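4.2 Preparing the site model in Bresusell

Before you place any building, the site plan must be imported and checked. Please do the steps in the order given.

1. Open the Sites panel and choose New Site. Write the project name, for example Welton Quarter.
2. Import the survey drawing. The units in the file must be meters.
3. Enter the plot number. In the Welton sample project it is 461.
4. Set the number of towers to 6 and the podium levels to 4.

Note: The podium levels are counted from the street. Basement parking is entered later, in section 4.5.
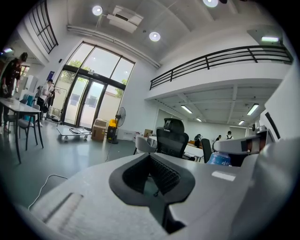
5. Press Check Density. The program compares your floor area with the limit of the zone and shows the result in the right column.
6. If the result is red, lower the tower height or the number of towers, and press Check Density again.

Caution: Do not change the scale after step 5. All setback lines will be deleted and there is no undo for this.

The drawing sheet can hold up to 425 outlines. For larger districts, divide the site into zones and save each one as a separate file.

Section revised by Etornam Acheampong, Thu 18 June.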